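Filed under: Field Trips, Robots

I have wanted to see the inside of Larkia ever since Imelda Buenaventura gave that talk at our library last June, the one where she had a whole roomful of adults trying to butter bread with oven mitts on. So when they announced an open lab day I signed up in the first ten minutes, and I'm so glad I did, because all the places were gone by lunch.

It's on the second floor above a tile showroom, up a staircase with a very squeaky handrail. You get a sticker with your name on it and a cup of coffee, and then Beatriz Valente takes you through in groups. Ours had a retired bus mechanic, two high school students with a list of questions as long as my arm, and a couple who had driven 86 miles that morning.

The first stop was what they call hand teaching. You take hold of the arm itself, press a button so the joints go slack, and walk it through the motion you want. Pick up a sponge, wipe, put it down. I got to try! The arm is lighter than I thought it would be (the motors cancel out most of the weight) but it has opinions about where its elbow goes, and my first wipe missed the plate completely. The second was better. When they played it back, there was my own hesitation in the middle of it, the little wobble where I'd changed my mind. I laughed out loud. It's like hearing your voice on a recording.

Next came remote control, and this is where I could have stayed all day. The operator wears a headset and a pair of gloves, and the robot copies their hands while they see what its head camera sees. Ibsa Hailu was driving when we came in. He's been at it a little over a year and makes it look like nothing, just small easy movements, like somebody folding napkins while talking. The software that links gloves to robot is called Stirkar, and they wrote it themselves after trying two others that lagged too much.

The chore that week was slippers. The robot has to take one off a shoe rack, bring it out clear of the shelf and set it down with its partner, and a single run of that counts as one demonstration. Larkia had 799 of them saved when we visited and wants 2000 before they train on the set. I asked why so many, and Beatriz said a slipper is a sneaky thing to grab. It's soft, it tips, and the opening can face any which way, so a grip that's perfect for one is hopeless for the next.
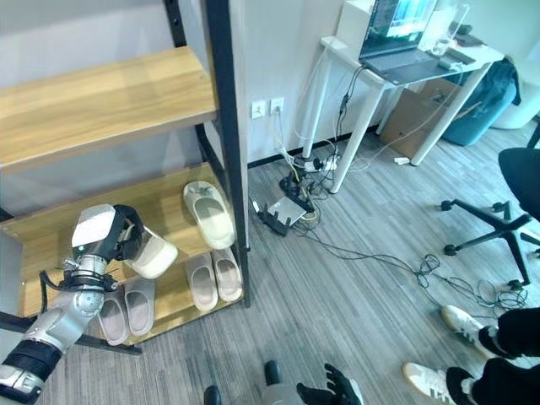

One of the students asked what happens to the bad tries, the drops and the fumbles. They keep them! Drops get tagged, and the ones where the operator fumbles and then recovers are the favorites, since the robot needs to learn how to get out of trouble too. Ibsa told us he had one long afternoon of 148 runs and that his shoulders felt it the next day. They rotate drivers more often now.

Everybody who wanted a turn got five minutes in the gloves. Mine went mostly on finding out how far away things were. Depth is the hard part, you reach and reach and then you're suddenly there. The bus mechanic was a natural, of course, and had a slipper up on his third attempt, to real applause.

We finished with questions in the kitchen, where Renato Bautista showed us a notebook of tasks people have suggested. Matching socks is in there, and so is getting the lid off a jar, with three question marks beside it. I added "untangle a necklace" and he groaned.

The next open day isn't scheduled yet, but there's a sign-up sheet at the front desk and Beatriz says she reads it. Wear short sleeves if you go, the gloves come up past the wrist. Street parking was fine before ten and hopeless afterward.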